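卒業プロジェクト中間報告:卓上アームの機材選びと予算の話

10/05/2023

前回の報告では「アームを買って、机の上のものを片付けさせます!」と元気に書いたのですが、まだ実機は一台も届いていません。というか注文もしていません。今回はほぼ全部お金と買い物リストの話です。制御の話を楽しみにしていた人、すみません。

まず予算。学科からもらえるのは、私とCapucine Hamelの二人分を合わせて2402ユーロです。最初に聞いたときは「けっこうあるじゃん」と思いました。ところが見積もりを取りはじめたら、あっという間に気持ちがしぼみました。アーム本体の値段だけ見ていると買えそうなんですが、グリッパーは別売り、電源も別売り、机に固定するクランプまで別売りというところが普通にあるんですよね。カタログの写真には全部ついているのに。

候補は二つまで絞りました。ZilluraのアームとPekavexのアームです。

Zilluraは軽くて、届く範囲もこちらの机にはちょうどよくて、制御用のライブラリがPythonでそのまま動きます。私は完全にこっち派です。弱点はグリッパーで、純正の平行グリッパーをつけると、それだけで737ユーロ。見積書を三回読み直しました。指が二本開いて閉じるだけのものに737ユーロ……と言ったら、Capucineに「その開いて閉じるだけを自分で作ったら夏が終わるよ」と返されて、まあその通りです。去年の先輩が自作グリッパーで学期の半分を溶かした話は、うちの研究室では有名なので。

Pekavexのほうはグリッパー込みの価格です。ここは本当に魅力的! ただ、重い。机の天板にクランプで留めるだけだと、腕を伸ばしたときに机ごと揺れそうで、そうなると台座も買うことになります。あと納期が「要問い合わせ」になっていて、問い合わせたら「確認します」と返ってきたきりです。8月に実機の実験を始めたい私たちにはちょっと怖い。

そこで先生に相談したところ、「どちらを買うにしても、先にシミュレーションで必要なものを洗い出しなさい」と言われました。正直、遠回りだなあと思いました。でもやってみたら買い物リストがだいぶ変わったので、その経過を書いておきます。

シミュレーションの中には、うちの実験机に似せた木目の机を置いて、アームの先に黒い二本指のグリッパーをつけました。カメラは手先につける設定です。上から机を見下ろして、両側に指が入る、よくある配置ですね。最初は机の横に三脚を立てて固定カメラで撮るつもりで、三脚と広角レンズを予算表に入れていたんですが、手先カメラだけで課題をやらせてみたら思ったより粘れたので、三脚とレンズは保留に回しました。これで予算表の一番下の行がようやく赤字でなくなりました(この日はケーキを食べました)。

試した課題は、小さいブロックをつかんで箱に入れるという一番地味なやつです。位置を変えながら100回やらせて、成功したのは42回。半分もいっていません。ただ、今回は成功率を上げるのが目的じゃなくて、失敗の中身を見て何を買うか決めるのが目的なので、落ち込みつつも失敗したほうを一つずつ見ていきました。眠かったです。

多かったのは、ブロックの真上まで行けずに指の片側をぶつけてしまう失敗です。私はこれを見て「指の開く幅がもっと広いグリッパーがいる!」と騒ぎました。幅広タイプはさらに高いんですけど。ところがCapucineがログを並べて調べたら、ぶつかる前の時点で位置の推定がもうずれていて、幅を広げてもあまり助からない失敗がかなり混ざっていました。というわけで幅広タイプは却下。私の騒ぎのせいで高いほうを買わなくて本当によかったです。

もう一つ気になったのが、机の照り返しです。シミュレーションの机は少しつやのある設定にしてあって、照明が映り込むと木目の見え方が変わります。つやを消した机でも短く試したら、なんとなく安定している感じはしました。ただ回数が足りないので、結果としてはまだ書けません。実機のほうでは、つや消しのマットを一枚敷けば済むかもしれないので、リストの「安いけど効くかもしれない」欄に入れました。Capucineはこの欄を「おやつ欄」と呼んでいます。

いまの買い物リストはこんな感じです。

アーム本体:Zilluraが第一候補。Pekavexは納期の返事が来たら再検討
グリッパー:Zillura純正、標準幅(737ユーロ、見積もり済み)
手先カメラ:Grirkitzの小型のもの。研究室に一台あるのを先に借りて試す
カメラの取り付け金具:自分たちで3Dプリント
電源とクランプ:Fleuryの見積もり待ち
非常停止ボタン:必須。ここはケチらない
つや消しマット:おやつ欄
三脚、広角レンズ:保留
幅広グリッパー:却下

悩んでいるのは予備の部品をどこまで買うかです。指先のパッドは消耗品らしく、予備がないと壊れた日に実験が止まります。私は二組ほしい。Capucineは一組にして、残りをケーブルに回したい派です。手先カメラのケーブルはアームが動くたびに曲がるので、たしかにこっちのほうが先に死にそう……ということで、いまのところ私が負けています。

あと、すっかり忘れていたのが送料です。Fleuryでまとめて頼めば一回分で済むのに、アームだけZilluraから直送だと二回かかります。大した額じゃないと思っていたのに、表に入れてみたら予備パッドの分がきれいに消えました。これから機材を買う後輩のみなさん、送料の行は最初に作っておいてください。私は最後に作って泣きました。

注文の前にやることはあと二つ。ひとつはFleuryから返事をもらって合計を2402ユーロに収めること。もうひとつは、シミュレーションの手先カメラの位置を少しずつ変えて、金具の長さを決めることです。短すぎると指ばかり大きく映るし、長すぎると今度は金具がぶつかりそうで、ここはまだいい長さが見つかっていません。 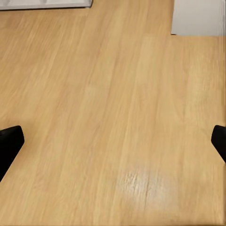 金具の図面はCapucineがもう描きはじめていて、長さのところだけ空欄になっています。そこが埋まったら一つ印刷して、借りたカメラに合うか確かめてから、注文書を先生に出す予定です。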